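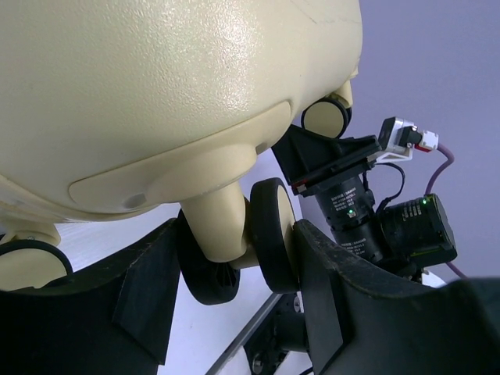 Does a "compostable" label tell a household anything useful?
Kadri Vasiliauskas
Term project, submitted August 30, 2024

Background

Vidley started its green bin program in December, and council's flyer told residents they could put "certified compostable" packaging in with the food scraps. The flyer did not say which certification. I wanted to know whether people in Vidley could tell the right packaging from the wrong packaging, and whether it mattered once the truck had been.

My own view going in was that it probably didn't, and I should admit that up front. I have tried to keep it out of the numbers.

Method

I left paper surveys at the Hisidthorpe library and the pool and got 284 back. Thirty-two had whole pages blank, so I used 252. Each person was shown the wording from six packages and asked which bin it belonged in. I also buried squares of two coffee cup lids and one produce bag in my parents' backyard compost, which is a cold heap that gets turned when somebody remembers.

The survey has an obvious weakness. People who fill in a form about garbage at a library are not typical of people who put out garbage.
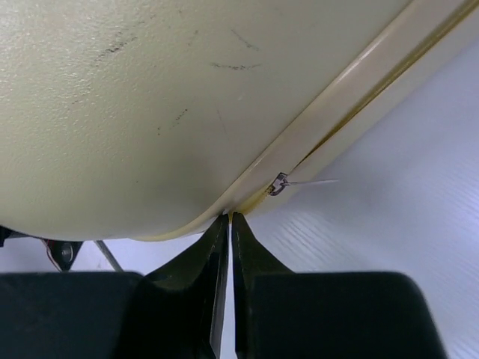 Results

"Biodegradable" fooled nearly everyone. Most respondents put it in the green bin, where council does not want it. "Plant-based" did almost as badly. The word "compostable" was sorted properly more often, but hardly anybody noticed the small line saying "commercial facilities only", even when it was printed in the same colour as the rest.

In the heap, the produce bag went to shreds. Both lids came out looking like lids — dirtier, with a bit of curl at one edge.

Discussion

I don't think three samples in one backyard prove much, and a hot commercial pile is a different thing altogether. Still, the flyer's advice depends on a label that residents misread and that a home heap can't honour. Council's claim that contamination is "low" came with no figure attached. I emailed twice to ask for one and am still waiting.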